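## 6. Making up the bed

This section applies to Tilitz beds with an upholstered headboard and a light wooden surround. The bed may stand with one long side against a wall.

**Caution:** Do not pull on the headboard padding to move the bed. Lift by the base, with 2 persons.

1. Clear the mattress of clothing and other loose items before the sheet is brought to the bed.
2. Check the bare mattress for stains and open seams. Record any damage on form 586.
3. Lay the fitted sheet over the mattress and find the four elasticated corners.
4. Fit the two corners on the wall side first. Where access is narrow, leave a gap of 600 mm at the foot of the bed so that the far corner can be reached.
5. Fit the remaining corners. At the headboard, push the edge of the sheet well down between padding and mattress.
6. Smooth the sheet by hand from the middle outwards. Shallow creases left by folding are acceptable – they do not require ironing.

**Note:** Cartons should be flattened and taken to the Koltus store. They should not be left leaning at the bedside.

The first two views show the sheet in place; the third shows the mattress uncovered.

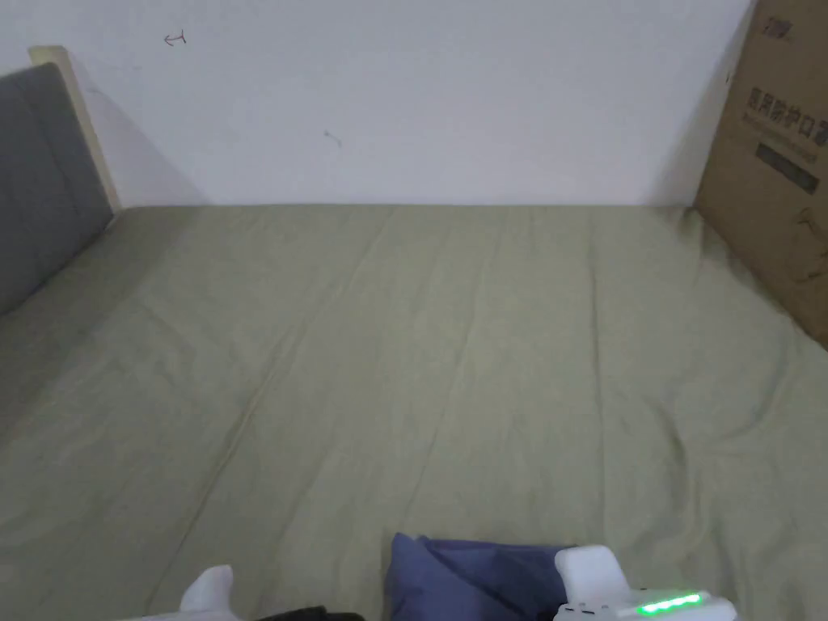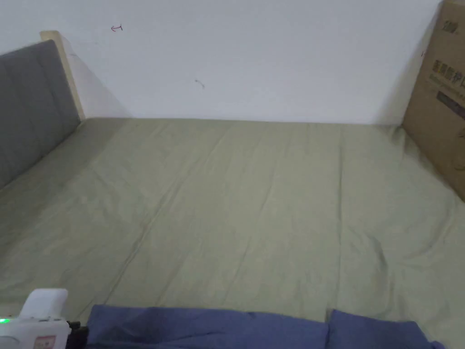
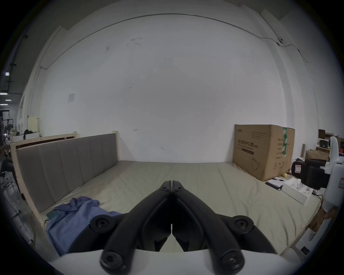 ## 7. Care of the headboard

Vacuum the fabric with a soft brush attachment, following the line of the stitched seams. Wipe the wooden surround with a dry cloth. Water and spray polish must be kept away from the padding.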